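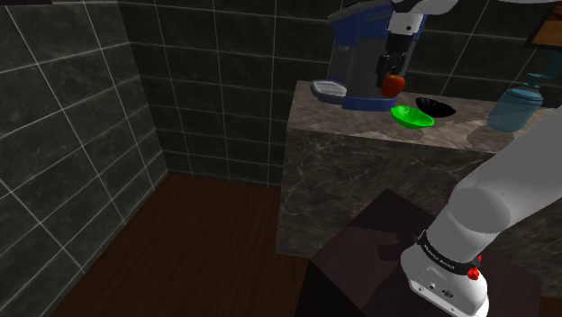
Careers > Robotics Software > Open positions

We use cookies to remember your settings and to count visits. By staying on this page you accept this.

Simulation Engineer, Grasp Failures (full time, 18 months, possible extension)

Prondix, Romommont office

Filed under: Jobs, Simulation, Safety

In March we had to stop the release of our kitchen manipulation software. During the evaluation in simulation, the arm picked up an object, moved it to a place above the bowl, and then the gripper reported "closed, object held" while the object was already falling. In some runs the arm continued the motion to the next pick and pushed with force into the countertop. The controller did not stop it. We found the same wrong signal in 202 of 600 runs.

It was a simulated arm and a simulated counter, so there was no damage. But the same controller code runs on the real arm in our laboratory, and the force limit which should have stopped the motion was silent there also when we made a slow test with a foam block. Since that day the real arm works only at reduced speed and with a person at the stop button. We want to change this situation in a correct way, and for this we need one more colleague.

What we know until now

The fault has at least two parts. The first is in the contact model: round and smooth objects, such as an apple, slip between the fingers in a manner that the grasp check does not see. The second is in the safety monitor, which reads the force value after a filter, and the filter is too slow for a short impact. We suspect a third part in the timing between the planner and the gripper driver, but we can not prove it yet. The person we hire will receive all logs, including the ones that do not agree with our explanation.

Your work

- Reproduce the failed runs in our simulator, called Quezada, and reduce them to small test cases.
- Correct the grasp check and write down how it was tested.
- Work together with the controller team on the new force limit. You will have the right to block a release.
- Build new kitchen scenes with bowls, bottles and appliances in less convenient positions than we have today.
- Write the incident report in plain English. Our present draft is 276 lines long and it is difficult to read.

What we ask from you

You have a degree in robotics, computer science or mechanical engineering, or you learned the same things at work. You write good Python and you can read C++ without fear. You have used a physics simulator for contact problems and you know how it feels when a result depends on the time step. Experience with functional safety is welcome - we can also teach it if the rest is strong.

English is the working language. Most of us are not native speakers, and we do not judge grammar.

What we can not offer

Fully remote work is not possible, because the comparison with the real arm must be done in the laboratory. Two days per week from home are usual. There is no night work. The long simulation jobs start on Sunday evening by themselves, and the person on duty receives a message only if the cluster stops. This duty is shared between all members of the team and is paid extra.

We also can not promise that the fault will be solved in the first months. The previous correction was released too early, it passed 500 runs with a cube, and it failed again when the object was changed. We would like to be slower this time.

How to apply

Please send a CV and one page about a failure you have investigated: what went wrong, what you believed first, and what the cause was in the end. It can be from work, from university or from a private project. Please remove confidential names. We do not need a separate cover letter.

The process has two talks. The first is a video call of 45 minutes with Crescencio Orozco, who leads the simulation group. The second is a half day in Romommont, where you look at a real log together with us. Travel costs are paid. If you have taken part in the Clurkier internship program, please mention it in your CV.

Applications are read in the order they arrive, and the position stays open until it is filled.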